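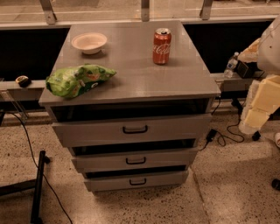
Home Explore Notifications Messages Lists Profile More

1/ Right, drawer thread, as promised. I've been teaching a robot arm to open and shut drawers by remote control, and my wrists would like a word. We call the task Bulter (typo in the first spreadsheet, it stuck).

2/ Basic idea: I hold a pair of handsets, the arm copies my hands, everything gets recorded, and the recordings go into training. One go from start to finish is a demo. We want 300 for this cabinet. I did 68 before I stopped dreaming about handles, so that's progress!

3/ The thing I got wrong for ages was going at a drawer from the front every single time. You don't have to! Once it's open you've got side walls to work with as well, and the arm comes in from the right anyway, so it's already over there.
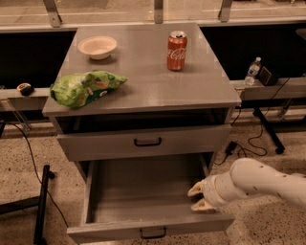
4/ You also have to be a bit boring about it. If I dither, the dithering gets learned too. My early demos have these little wobbles where I was clearly thinking about lunch, and the first model we trained wobbled in the same spots. Mortifying.

5/ Some things I wish I'd written on my hand on day one:

- Pick your line before you move. Changing your mind halfway looks awful on playback.

- Watch the fingertips. The elbow can look after itself (mostly).

- Go slower near the fronts. A fingertip beside a handle is easy to misjudge when you've no feeling in it at all.

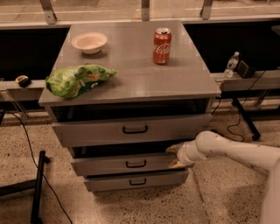

- Take a proper break every 20 demos. Tea counts.

- Bin the bad ones straight away, while you still remember why they were bad.

6/ People keep asking if the clutter on top matters. Yes, a bit! Bowl, Coke can, green snack bag. I want the model to get used to a cabinet with stuff on it, as every cabinet in my flat has stuff on it.

7/ Bottom drawers are my nemesis, by the way. Low down, long reach, and I end up crouching along with the arm as if that helps. It doesn't help. I still do it.

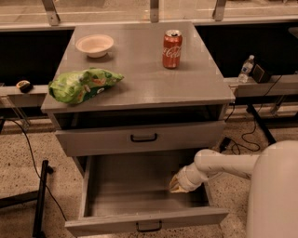 8/ WHAT'S NEXT

Swapping the handsets for the Tulter ones, which are lighter and have a trigger that doesn't squeak. Then 3 more evenings of this and I'm handing over to the afternoon lot.

9/ Will post the playback comparison in December if the Vilau export behaves. Off to put my wrists in a bowl of warm water.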